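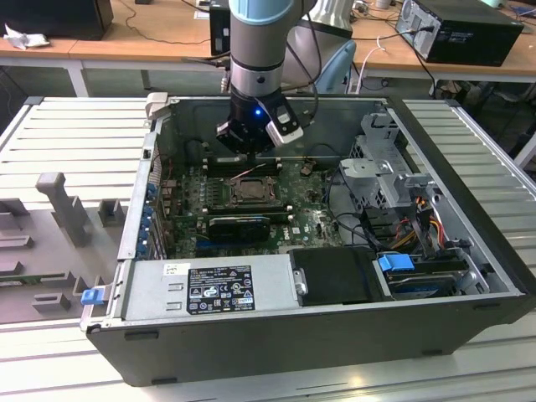 The fault that stopped work at Prukel's teardown cell last December was in the software for weeks before it broke anything. Brendan Rafferty, who runs the cell, is fairly sure of that now. At the time he blamed the gripper.

Prukel takes in retired office computers and uses robot arms to pull out the parts worth reselling, memory first. The memory job is simple to describe. The arm comes down over an open tower, closes two fingers on a module, and lifts. On the day in question it closed its fingers, lifted, and kept lifting with one of the slot latches still shut.

"It took the module out and it took part of the slot with it," Rafferty says. "The force reading went up and the arm should have quit. It didn't quit. It pulled harder."

The arm is set to stop when the load at the wrist passes a limit. Rafferty's team had set that limit at 91 newtons, which he says was already generous for a memory module. The log showed a peak of 294. A technician at the next bench hit the stop button when she heard the board crack. She was not hurt, and she had not been reaching into the case. Rafferty says that was luck.

"People do reach in. You see a cable lying across the slots and you want to push it out of the way. We had a rule about it, but it was the kind of rule that lives on a sheet by the door."

He shut the cell down that afternoon. The first suspect was the gripper, because a finger pad had been replaced that week and everyone remembered it. They put the old pad back and could not get the fault to repeat. Then they swapped the gripper cable and could not get it to repeat then either.

"That's the worst result you can have," he says. "You've changed two things and you've learned nothing, and somebody upstairs wants to know if you can start again."

He said no. The answer came from Krishnan, the contractor that wrote the software between the cameras and the arm. One of its engineers went through 344 logged picks and found that the force limit had dropped out on a small number of them. Each time, the arm had just recovered from a failed grasp. The recovery routine raised the limit for a moment so the arm could back away from whatever it was touching, then put the old value back. If a new pick command came in before the old value was restored, the raised limit stayed in place for the whole next pick.

Most of the time this made no difference. The latches were open, the module came out easily, and the load never got near either number. It took a stuck latch right after a failed grasp to show the problem.

"So it had been happening, and we'd been getting away with it," Rafferty says. "I went back through my own notes and found a board with a lifted slot from the month before. I'd written 'brittle plastic' next to it. I believed that when I wrote it."

The repair had two parts. Krishnan changed the software so that every pick sets its own limit at the start and will not move until the controller confirms it. Prukel also turned on a second limit inside the arm's safety controller, which the pick software cannot change. Rafferty says the second one should have been on from the first day. It had been left off during setup because it tripped too often on stiff drive bays, and it was never turned back on.

The rule about hands has changed too. The arm now has to be parked and locked out before anyone touches a case, including to move a cable. It costs time, and he hears complaints about it.

Asked if the arm should be doing this work at all, Rafferty shrugs. Memory slots sit close to other parts, he says, and no two makers lay out a board the same way. The fingers have to come in low, sometimes under a metal edge, with connectors and capacitors close by. A person does it by feel. The arm has a wrist camera and a force number, and for a while the force number could not be trusted.

"I still think it's a good job for a machine," he says. "It's dull and it's hard on your thumbs. But I'd want to see the limit tested every morning, on a real case, and I'd want to be the one standing there."

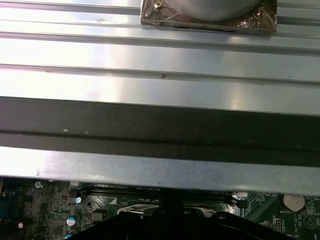
The morning test

The test takes about 2 minutes. A scrap board is clamped down with its latches taped shut, and the arm is told to pull a module it cannot remove. It has to stop and report a fault. Then the test forces a failed grasp and sends the next command straight away, which is the sequence that caused the trouble.

If either pull goes past the limit, the cell stays off. Rafferty says it has failed once since then, and the cause was a loose connector at the wrist.

"I was almost pleased," he says. "It found something, and it found it on a scrap board."

Prukel has sent its write-up to Basus, which runs a similar cell with the same recovery routine. Rafferty has not heard back on whether they saw the fault. He would like to know, mainly for the count of failed grasps, which he thinks is higher on their line than on his.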